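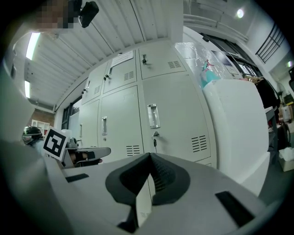
Locker practice, grippers out. Keys are the hard bit.

Right, quick one before the battery on this laptop goes. People keep asking what the robot club does all evening and the answer this month is lockers. Opening them, shutting them, fiddling with keys. Over and over. I went home with an ache in my thumb and dreamt of vent slots.

We're in for the student challenge with our entry, which is called Plornasow (don't ask, it won the vote). The task sounds like nothing. Robot goes up to a locker, turns the key, opens the door, gets the thing, shuts the door. A six year old could do it. Our arm could not do it in May and I'm not going to say how the run in front of the first years went.

So the plan changed. No more writing out every move by hand. We do the job ourselves with the hand-held grippers, record the lot, and train on that. Judite Cardoso has been pushing this since the autumn and she was right, there, I've put it in writing.

The target is 3,000 clean goes. Clean means you didn't drop the key, didn't talk to someone halfway through, didn't cover the marker with your sleeve. I've binned more of mine than I've kept. My worst habit is rushing the last bit, the door goes bang and then the whole go is no use becuase the arm would learn to slam things.
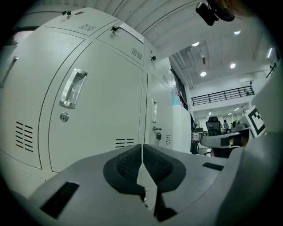
Locker doors, June

Second go at this post. Battery did die.

Things I've learnt, in no order. Come at the handle straight on. If you come at it from the side the pads slip and you end up sort of stroking the door. Go slower than feels sane. Look at the lock and not at your mates. Small padlocks are horrible, I'd leave them all till last if it was up to me, but Judite says mix them in from the start or we'll only get good at the easy doors. Fine.

We also had a long row over the software. Half of us wanted Sketeo because it's what we used last year and we know where it breaks. The other half wanted Biltard which is quicker to sort the recordings but eats the disk. We went with Biltard. I was on the Sketeo side and I'm still sulking a bit, though it did find 2 bad batches that I'd have missed.

Oh and the naming thing. Each set of goes gets a name now instead of a date as we kept mixing them up. Mine is Murakami. I was reading one on the bus. 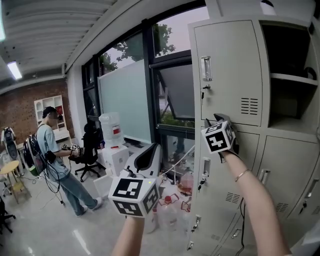

Two hands on the job, jaws up against the door.

Working in pairs at the same bank of doors is harder than it looks. You need a rule for who goes where. Ours is: say "door" out loud before you step in, wait for an answer, then go. Sounds daft, works well enough. Before that it was all elbows.

Also everyone holds the grippers differently. Some people grip like they're wringing out a cloth, I hold mine too low and my wrist bends. There's a page of notes on the club drive on this, please read it if you're coming along, I spent 4 hours on it and so far it's had 3 views and they're all me.

What I don't know yet is how much the mix matters. Is it better to have loads of goes from one steady person or fewer from lots of wobbly ones? We've got a bit of both. First proper training run is next week and then we'll see if the arm can turn a key or if it just waves at the lock again. If it's the waving I may need a new hobby.

Things still to do: charge everything, label the spare keys, write up the scoring sheet, get somone to check my sums on the disk space.

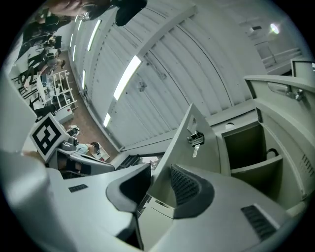
Judite Cardoso read the draft and wants it known that the wobbly ones count for more. Her view is that a steady person only ever shows the arm one way in, and the first time the key sits at a funny angle it won't have a clue. She'd like less moaning about padlocks too, and says the scoring sheet was meant to be done by now.

It was. Doing it tonight. If you want to join in, turn up at six, sleeves rolled up, and bring your own tea as we've run out.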